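From: Madhu Ahuja
To: Paltosstead campers list
Date: March 1, 2023
Subject: Re: Powered sites at Pretton

Hi all,

Yareli Zamudio wrote:
> Has anyone stayed at Pretton with a van over 2 axles' worth of trailer?
> The website says sites suit "most rigs" and I'd like to hear from
> someone who has backed one in. Is the water drinkable?

We had five nights there and I'd go back tomorrow! Ask for site 33 if you can get it – it's on the corner by the creek, so you can swing wide past the camp kitchen and straighten up without anyone's awning in the way. The loop road is gravel and pretty corrugated after the second gate, so take it slowly.

Water's fine from the taps near the amenities block. The ones down by the boat ramp are marked non-drinking (my kettle found out first). 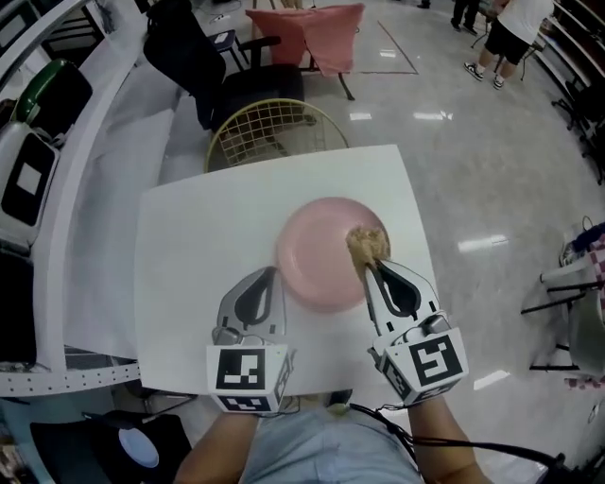
Pink plate, white table.

Showers are hot but they run on tokens, and the office shuts at lunch, so stock up early. We paid $212 all up with the club discount, dog included. The neighbours were lovely and the kids' playground has a new shade sail, which my grandson made full use of. Phone reception is patchy unless you walk up to the lookout.

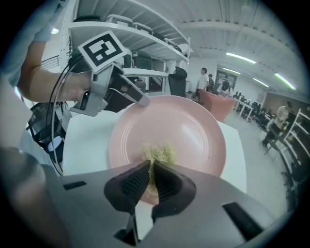
Ilham Hegazy asked me off list to add that the dump point has moved. It's behind the workshop now, and the old sign near the entrance will send you the wrong way. She'd also pick Pretton over Ciltwood for anything long, as the turns at Ciltwood are tight.

Yareli, give me a yell if you want the site map – I've got a paper one I can scan.

Cheers,
Madhu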